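Test users wanted for the Brirby table arm kit

Sokwood is looking for 16 people who will try our new table arm kit and tell us what is good and what is bad in it. The kit is called Brirby. It is a robotic arm with a gripper, the control software and a printed guide, and it is meant for small workshops, schools and shops that want to automate simple work on a table. We plan to sell it later this year, and before this we need opinions from people outside of our company.

What the test is for

We know how the arm behaves when our own engineers use it. We know much less about a person who opens the guide for the first time. Our questions are mostly simple ones. Is the guide clear? Is the start menu in the right order? When the gripper misses a thing, does the message on the screen help you to correct it, or do you have to guess?

What you will do

Each participant comes for 2 visits to our test room in the Wovetti building. On the first visit you go through the guide and teach the arm a few short movements with the software. On the second visit you choose a task yourself and try to make the arm do it from start to end. Please do not prepare anything special. You can bring small things from your own work if they are not sharp and not made of thin glass.

We use ordinary things on the table, because our customers will do the same. Bags and pouches with a soft shape are more difficult for a gripper than a tin or a wooden stick, and a cloth or a towel under the objects also makes a difference. We would like to hear which things you find easy to teach and which ones made you lose patience.

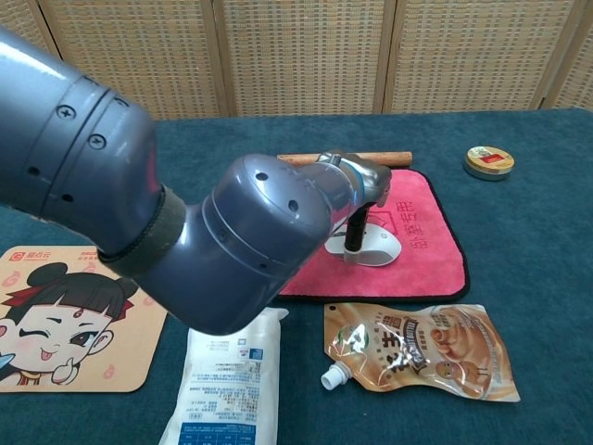
Who can take part

You should be 18 or older and comfortable with a normal computer. Experience with programming is not required, and for half of the places we prefer people who have none. The other half is for people who already worked with some kind of arm or automatic machine, also if it was long ago.

You must be able to read the guide in English. It is written in easy language, and if some sentence in it is not easy, please mark it with the pencil.

We cannot accept employees of Sokwood or of our distributor Ansari, or members of their families.

Payment and travel

You receive 870 in local currency, paid by bank transfer after the second visit. If you come only to the first visit, we pay half. Bus and train tickets are paid back separately, so please keep them. Parking is free behind the building, but the entrance is narrow for vans.

How to apply

Send us a short letter through the contact form on our website, with the subject "Brirby test". Write what work you do, if you used a robotic arm before, and what task you would give to one. A few lines are enough. We do not need a CV.

The last day to apply is 14 February 2018. We answer every letter, also when all the places are taken, and we will keep a waiting list of 20 names for the next test unless you ask us not to.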